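Gripper Maintenance Technician (part-time)
Doretness, Caltgate site

Doretness invites applications for a part-time technician to look after the paired hand-held grippers of the Mallet set. The grippers are used in furnished rooms, mainly on clothing and bedding, and are returned to the Caltgate bench at the end of each working day. The post is for 12 months and reports to Lindsay Cosgrove, Equipment Supervisor.
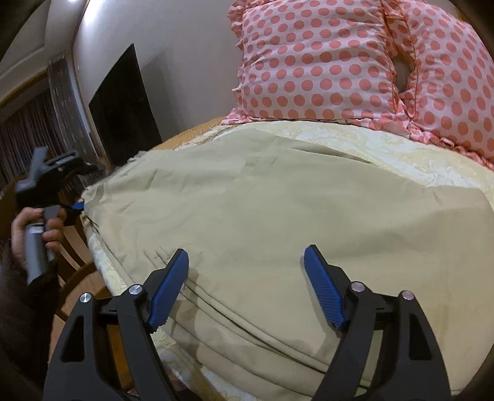
Hand-held grippers in use with khaki fabric on a bed.

The technician will be responsible for the following:

Inspecting the blue finger pads and replacing any that are worn or lifting at the edge.
Checking every linkage pivot for play and tightening hardware to the values in the service sheet.
Confirming that both fingers of each gripper close evenly on thin cloth and on gathered seams.
Removing lint and thread from the linkages.
Testing trigger travel and recording the result in Celel, our maintenance log.

Each gripper receives a full strip-down after 2000 closing cycles. Pads are changed in pairs at that time, whatever their condition. 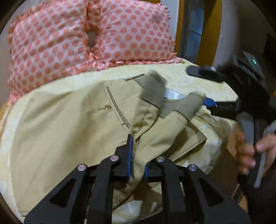
Applicants should have at least 2 years of experience in the repair of small mechanical assemblies. Familiarity with textile handling is welcome but not required - training on the Mallet set is given during the first weeks. The technician must be able to keep clear written records and to work without close supervision.

Hours are 40 per month, worked in the afternoon. Attendance at the Tuesday equipment meeting is expected. Tools and protective eyewear are supplied.

To apply, send a resume and a short cover letter to Lindsay Cosgrove at the Caltgate office. Interviews will be held in July and will include a short practical exercise at the bench.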